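Voter lists: please send them early this time

Quick one from the support desk before the spring rush. Idalina Ramalho here, filling in on the newsletter again. The subject is voter lists, because that's what most of my mail was about in December and I'd like less of it.

If you run elections through Sterska you already know the list is a spreadsheet. One row per voter. Name, email, phone if you have it, and an ID column that most people leave empty. Please don't leave it empty. The ID is what lets us tell two people apart when they share an email address, and a lot of people share an email address. Couples mostly. Parents and grown kids too.

What happens with no ID and a shared address: the upload keeps the first row, flags the second, and puts it in the held tab. The held tab doesn't stop you from launching. So the ballot goes out, one half of the couple votes, and the other half calls you. Flotandale Homeowners had 642 rows last time and 19 of them sat in held until the third day of voting. All fixed, everybody got a ballot, but it was a long afternoon for them and for me.

Any ID will do. Lot number plus a letter, member number, badge number. It only has to be different for each person and stay the same from one year to the next. Don't use the row number from the spreadsheet – someone sorts by last name and the whole thing shifts.

Next, the format. Save as CSV. We do take the other kind but the CSV import shows you the errors line by line and the other one only tells you there are errors. Check that leading zeros survived. If your member numbers start with 00 and you open the file to have a quick look, and then save it, they are probably gone now. Set the column to text first.

Accents are fine. Apostrophes are fine. Commas inside a name (Jr., III, that kind of thing) need quotes around the name, and the export from most membership systems does that on it's own. The Ha export doesn't. If your list comes out of Ha, search for "Jr" before uploading and you'll catch nearly all of them. 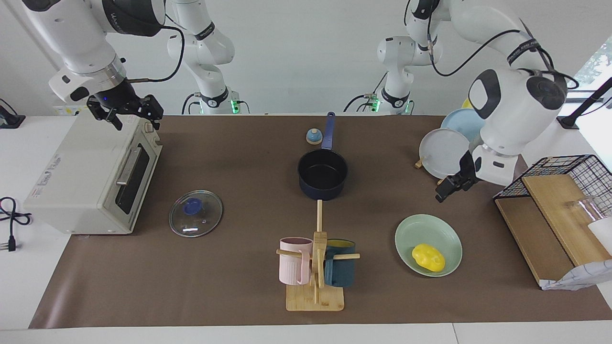

Once the list is in, look at the status column on the voters page. Each voter gets a dot. Gray means the notice hasn't gone out, yellow means sent, green means the mail server on the other end accepted it. The green one is small, on a phone especially, no bigger to look at than the green light at the base of each of those white arms, so use a laptop if you can, or sort by status and read the words instead. Green is also not proof that a person read anything. It can land in spam and still be green. What you want to chase is the red ones, which are bounces, and you want to chase them before voting opens.

Bounces are easy if you catch them early. Click the voter, fix the address, hit resend. The old access key is switched off and a new one goes out, so no one ends up with two working keys. Please do not delete the voter and add them again as a new row. If they already voted on a phone link, deleting the row doesn't pull the vote, and you now have a person on the list twice. We can untangle it but it needs a note in the audit log, and then you have to explain the note to your members.

Changes after launch. You can add voters while voting is open, if your rules allow it. Check your rules first. Some bylaws fix the list on the record date and that's that. Removing a voter after launch is locked by default; write to support and have a second administrator confirm. Yes both of you. One email from one person isn't enough, I'm sorry, I know it's a pain.

Weighted votes – short version. If some members carry more than one vote (units owned, shares, delegates), there's a weight column. Whole numbers or decimals, no percent signs. An empty weight counts as one. A zero means they get the ballot but it adds nothing to the total, and Prirnden Growers got caught by that when a formula came through as zero for one whole district. They spotted it in the preview. The preview page adds up the weights at the bottom, so compare that total with the one in your own records before you launch. Theirs should of been 279 and it said 121.

Test ballot. Send yourself one! It takes a minute and goes only to administrators, doesn't count toward turnout, gets wiped at launch. Try it on a phone and on a computer. Read the notice out loud if the wording came from a lawyer.

Mail-in voters. If you have members with no email, put an M in the delivery column and fill in the full street address. Printing needs a longer lead than email does, and this is where late lists hurt most. Anything for a spring meeting with paper ballots in it, we'd like your list by 20th February. Email-only lists can come later than that, but earlier is still nicer.

Also, the list template on the help page was updated. Old one still uploads. New one has the ID column moved to the front and a notes column at the end that voters never see. Handy for things like "moved, check address" or "proxy on file." Keep the notes polite, other admins can read them.

Questions to the usual support address, put your organization's name in the subject line and attach the file you tried to upload. The real file please, a screenshot of it doesn't help me much. Next issue I'll try to cover write-in candidates and what to do about spelling.

Idalina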